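Keeping a small worktop in order

A short worktop fills up quickly, and the board is usually the first thing to lose its place. Give it the clear stretch in front of the toaster oven and put everything else along the wall. 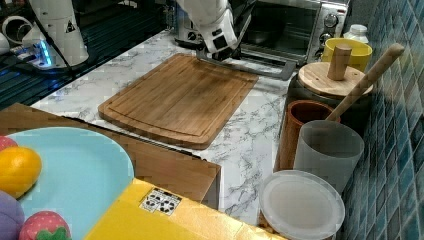 Bamboo should be wiped with a damp cloth and a little washing-up liquid, then stood on its edge to dry. Don't soak it. For old stains, rub in coarse salt with half a lemon, leave it for 16 minutes and rinse. The groove holds crumbs - an old toothbrush gets them out.

Cups and canisters are best kept against the tiles, tall ones at the back. Wipe the tiles before you put them back, as grease settles there first.
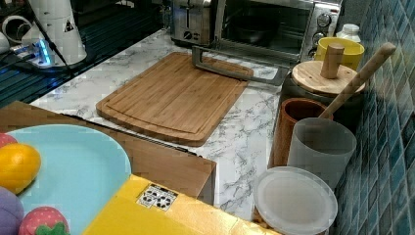 TOASTERS AND OVENS

Unplug and let everything cool. Empty the crumb tray over the bin once a week, more often if you toast seeded bread. Brushed steel should be wiped along the grain with a soft cloth. Kagiso Venter wrote in to suggest a drop of white vinegar for fingerprints, and it does work.
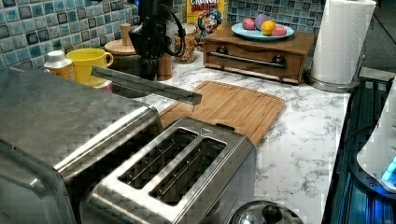

Never push a knife into the slots to free a crust. Use wooden tongs, again with the plug out. Leave a gap between the toaster and anything that could scorch, and pull both appliances forward on Saturday to sweep behind them.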